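Home Kitchen Workshop Laundry Search

Filed under: Cloth & Cleaning

2 min read

Washing and Storing Shop Cloths

A cotton or microfiber cloth holds grit long after it looks clean. Sort by use before washing and keep each group separate.

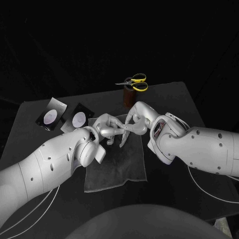
Before the wash

Shake each cloth outdoors. Pick out metal chips with tweezers. Cloths used with linseed oil or other drying oils do not go in the machine or the dryer. Lay them flat outside, one layer deep, away from buildings, until stiff, then discard under local rules.

Wash

Microfiber: warm water, liquid detergent, no fabric softener, no bleach. Cotton: hot water, same detergent. Run a second rinse for both. Grit left in a cloth will scratch a surface finished at 3,000 grit, so polishing cloths get their own load.

Dry

Low heat for microfiber. Clean the lint screen first. Cotton can be line dried, but it comes off the line stiff and needs a shake.

Store

Fold dry cloths and keep them in a lidded bin, polishing cloths on top. Label the bin by use. Replace any cloth with a hard edge or a melted spot; cut the worn cotton ones down for glue cleanup.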